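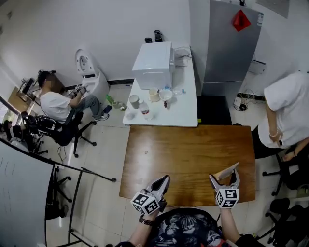 Drinks corner next to the office fridge keeps eating the table -- ideas?
Grikville Shared Spaces Board > Kitchens, Break Rooms and Corners

pebblemoth
Posts: 16

Hi all, long-time reader, not much of a poster. We have one big room, desks down the left, shelves on the right, fridge against the back wall. No kitchen. The white side table next to the fridge has become the kitchen by default, and it's driving me up the wall.

Right now it's got the white appliance at the back with two black bottles crowded up against it, a mug, a bowl, a little dark bottle in front of the bowl, a gray cup, a jar with a red label, a small clear cup right near the corner where a sleeve can get it, and a water bottle lying on its side. Oh, and a small white gadget whose thin cables wander across the whole thing. I tidy it, I go back to my desk, and by four in the afternoon it's grown back.

The wooden table right up against it is where the real work gets done, so I don't want the cups migrating onto that. It's the nicest piece of furniture we have (shiny orangey-brown top, shows every ring) and I would like to keep it that way.

What I can spend: 220 dollars. What I can't do: plumbing, drilling into the back wall, or moving the fridge. So what would you do? Shelf over the table? Rolling cart? Just throw everyone's cups in a drawer and let them figure it out?

gustav_n_co
Posts: 2821

Cart. It's always a cart. Get a three-tier one, cups on top, bowls in the middle, the heavy stuff on the bottom, and then the table can go back to being a table. We did this at the old place with a Flandholm, paid way less than your number, and I think it outlived two leases.

Also move that jar! If it's got food in it, it should be in a cabinet or on the cart, not at the edge next to somebody's cup.

tinlantern
Posts: 313

I'm going to disagree with gustav (again, sorry). A cart in a one-room office turns into a second messy table with wheels. We had one. It spent a whole winter parked in front of the printer with a dead plant on it.

The thing I'd go after first is the cables. You can have ten cups on a table and it looks like a table with cups on it. Put one loose bundle of thin cables in the middle and the whole thing looks like a garage sale. Stick-on clips along the back edge, a few bucks, done in ten minutes. And keep the liquids on the other side from whatever is plugged in, please. I say this as a person who has poured a full mug into a power supply.

pebblemoth

Ha, yes, the cables are the bit I've been pretending not to see. There's a power strip on the floor on the right side of the fridge too, with black cords wound around it, so I guess that's the same problem one level down. And a small white box on the wall with more cables coming out of it. I can't touch that one, but I could at least get the floor stuff lifted up.

gustav, I like the cart idea but tinlantern has scared me a little. The aisle isn't wide.

gustav_n_co

Measure the aisle before you let tinlantern talk you out of it! There are skinny ones. And the strip has to come off the floor no matter what you buy. Somebody's going to mop in there.

capucine_perrin

Capucine Perrin here, I set up break corners for small offices in town, so I have opinions on this, too many probably.

I'd leave the table where it is and give every person exactly one spot. A shallow tray with a low rim works really well -- mug, water bottle, that's your lot. Whatever is off the tray at the end of the day goes in a bin on the shelves. People grumble for a week and then they forget it was ever different.

On bottles: stand them up or put them away. A bottle on its side takes the space of three cups, and it rolls. If you have two tall ones at the back by the appliance, check you're not crowding the vents on it. Ours at Fliklow had its own little gap on both sides marked with tape, ugly as anything, but it stayed clear.

And a question: how much room do you have on those shelves on the right? I bet the answer to all of this is over there.

tinlantern

Seconding the gap around the vents. Not so sure on the one-spot-each tray though. It works when there are four of you. Past that the tray is just a smaller crowded table, and someone always has the giant tumbler.

capucine_perrin

Two trays then :) The giant tumbler person can keep it on their own desk.

pebblemoth

OK so I went and had a proper look at the room from the other side, standing up for once instead of glaring at the cups from my chair.
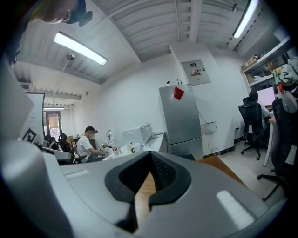

The shelves are the part I'd been ignoring. They're white, they've got boxes and bits on them, and there's a patterned bag hanging off the far end, and I'm fairly sure half of those boxes haven't been opened since February. If I can merge a few, that frees up enough for cups and bowls without buying anything at all. Then the money goes to cable clips, two trays and maybe something to lift that strip.

I also noticed how much the mess spreads down the desk side. There's a lamp, a bunch of bottles, a mug with a black logo on it and a monitor all sharing the same stretch of white desktop toward the fridge. So it was never only the side table. Everything with a lid drifts toward the fridge and stops just short of going in it.

The top of the fridge is nearly free, by the way. There's one small white thing up there. Tempting??

gustav_n_co

Don't. Top of the fridge is where things go to get sticky. Plus it's a tall one from the sound of it, and whoever's shortest will end up standing on an office chair with wheels.

OK, I'll drop the cart if you've got real shelf space. I'd still put the mugs at elbow height. If they have to bend down, they'll go right back to leaving them on the table.

tinlantern

I'll mark this down as the day gustav dropped the cart.

Get the Schnyder clips if you can find them, the wide ones. The narrow ones let go of thin cables when the room warms up. And wipe the edge with rubbing alcohol before you stick anything on it.

marlowe_dots

Late vote for the fridge top, sorry gustav. We keep paper towels up there and nothing else, it's been fine for years. Paper towels don't get sticky and everybody can see when they're running out.

Also is that red diamond on the fridge door still up? My aunt has one just like it on her pantry. Leave that alone, it's the only cheerful thing back there!

pebblemoth

It's up and it's staying up, don't worry!

Paper towels I can live with. Plan for now: empty the boxes on the middle shelf, mugs and bowls over there, trays on the side table, bottles upright or in the fridge, clips on the cables. Lids and jars I still haven't decided. capucine, do you put jars on the tray or does the tray people's court forbid it?

capucine_perrin

Jars go on the shelf with a label facing out. If three people use it every day it can have a corner of the tray, but it has to be three. Measure the shelf depth before you buy the trays, I've had to return more of those than I'd like to admit.

pebblemoth

Measuring tape is on my desk. I'll come back with the shelf depth tomorrow morning.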